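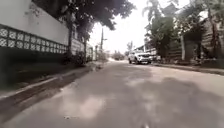

The road at Lerargate where the cameras are being compared. Tree shade on the concrete and a bright sky at the far end are the hard part for all of them.

Vevach compares four cameras for its delivery robot

The robotics company Vevach has started a comparison of four cameras and two controllers for its small delivery robot, the Jorent. The tests are made on the concrete road at Lerargate and will continue until the end of September.

The Jorent drives along the side of quiet roads at walking speed and must stop by itself when a vehicle comes near. Until now it has used one camera model only. According to the project leader, Evangelia Ververidis, this camera did its job well in the yard of the company, but it was weaker under trees.

"In the yard the light is the same everywhere," says Ververidis. "On a real road you have dark shade next to the wall and a white sky in the middle, and the camera must decide for which of them it makes the exposure. We want to know which model makes the best decision, and how quickly."

The road at Lerargate was chosen for this purpose. It has no painted lines, so the software cannot use lane markings to find its position. On one side there is a long wall with a band of patterned ventilation blocks and a concrete gutter at its foot, on the other side a low curb with trees and a fence behind it. The gutter is of special interest to the team, as a wheel of the Jorent which goes in there does not come out again without help.

Each camera is given 36 runs on the same part of the road, divided between morning, midday and late afternoon. The team writes down at which distance an oncoming vehicle is first recognised, and how many times the edge of the gutter is lost. All recordings are then played again through both controllers, so that every controller receives exactly the same pictures.

First results are available for two of the four cameras. At midday, the present model recognised an oncoming car at 49 metres on average. The second one, which has a wider dynamic range, reached 69 metres. The difference was smaller in the morning. On the other hand, the second camera lost the edge of the gutter 13 times, more often than the present model, and always in places where the shade of the trees lies in patches over the concrete.

Bakari Mutiso, who is responsible for the controllers, considers it too early to name a winner. "A light-coloured car against a bright background is difficult, but a grey shadow on a grey road is also difficult," he says. "If the robot brakes for every shadow, people will be annoyed and the parcels will be late."

The two controllers behave differently in this point. The older one makes a full stop when it is not sure. The newer, which was developed together with the engineering office Athanasiadis, first reduces the speed and waits for three more pictures before it stops. In the replayed recordings the newer controller made fewer unnecessary stops, but it also needed more computing power – and this takes from the battery. Measurements of the battery life will follow next month.

The road remains open to traffic during the tests. Residents were informed by letter, and the recordings are deleted when the evaluation is finished. Melur Oei answers questions from residents at the Vevach office on Thursday between 4 pm and 6 pm.

The other two cameras will be mounted next week. One of them is cheaper than the present model, and the team is curious whether it can keep up in the late afternoon, when the light is lowest.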